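From one rented counter to a company with a name: Cempaka Liew of Numico

Cempaka Liew was 29 when she left her desk at a shipping office and rented a counter in Abu Hammour. She had a hot plate, two steamers and her grandmother's recipe for coconut rice cakes. Her savings were enough for four months.

"I did not make a business plan," she says. "I made rice cakes, and I wrote in a notebook who bought them and who came back."

The first weeks were slow. On one morning in December she sold only 20 pieces before noon. Then a school nearby asked if she could deliver 80 boxes for a parents' evening. She said yes before she knew how. Her sister came after work, and they cooked until three in the night.

Today Numico has 25 employees and a kitchen in Pradstead, where Liew moved with her husband. The cakes are still wrapped by hand. She tried a wrapping machine once, but the leaves were tearing, and she sold it again with a loss.

What was the hardest part? She thinks for a moment. "To ask for money. The first bank was polite and said no. The second one was not so polite." In the end a supplier, Trokton, let her pay for the flour and sugar two months later, and this helped her more than a loan.

She still keeps the notebook in a drawer. Some of the early customers in it send her a message when they are in town. 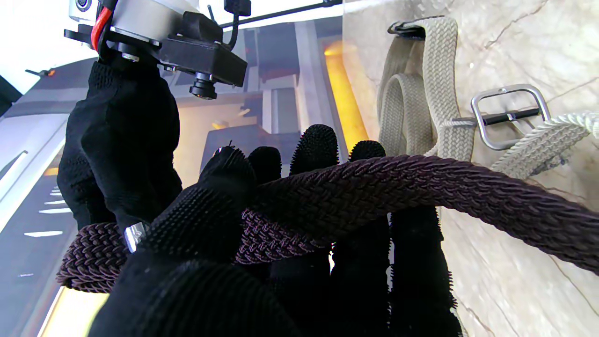

Liew's advice for new owners

Write down every order, also the small ones. Pay your suppliers on the day you promised. And learn to cook for 80 before somebody asks you.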